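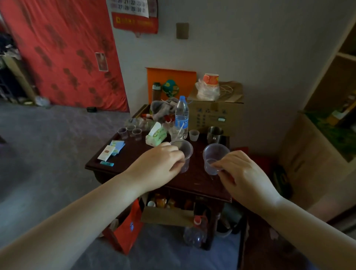 How often should the fingers on a cup-handling robot be checked?
At the start of every shift, and again after any crash, jam or change of cup. The check takes two minutes.

Chapter 3
Looking After a Cup-Handling Cell

Pick up a thin plastic cup by the rim and pay attention to your fingers. They squeeze just enough, they feel the wall begin to give, and they ease off before it folds. Tilt a cup with a little liquid in the bottom and your wrist corrects for it before you have thought about it. It's a lovely piece of control, and in this chapter you'll get a machine to do a plain version of it, shift after shift!

Our machine is the Kunstead cell, a single arm with a two-finger gripper that takes clear cups from a feed tray, holds them under a filling nozzle and sets them down on a belt. Clear cups make good teachers. They bend, they slide, and a camera can look straight through them, so a small fault in the setup shows up early. A finger pad that would go on lifting steel mugs for months can start dropping cups within a week.

Wanda Baptiste looked after the cell through its first summer and kept a paper log beside the control cabinet. Her entry for one Sunday reads: "Pads shiny at cycle 2,870. Left one worse. Swapped both, reset zero, fine by lunch." We'll come back to that entry several times. Why was the left pad worse? Why swap both? And what does it mean to reset zero on a gripper that has only moved a hair out of place?

Before you start, read the safety sheet in Chapter 2 again. You will need the lockout key, a lint-free cloth, a spare pair of pads and a few of the cups your own cell runs. Use the real cups. A stiffer one will pass the grip test and tell you very little.

In this chapter you will learn to
inspect and replace finger pads
set the gripper's zero point and closing force
line up the feed tray with the arm
read a wear log and plan the next service

Words to know: pad, zero point, closing force, dwell, lockout

3.1 Shutting the Cell Down

Let the arm finish its cycle and return to the home position. Press Stop on the panel, turn the main switch to Off and fit your lock. Keep the key in your pocket. Now press Start once. The arm should stay still.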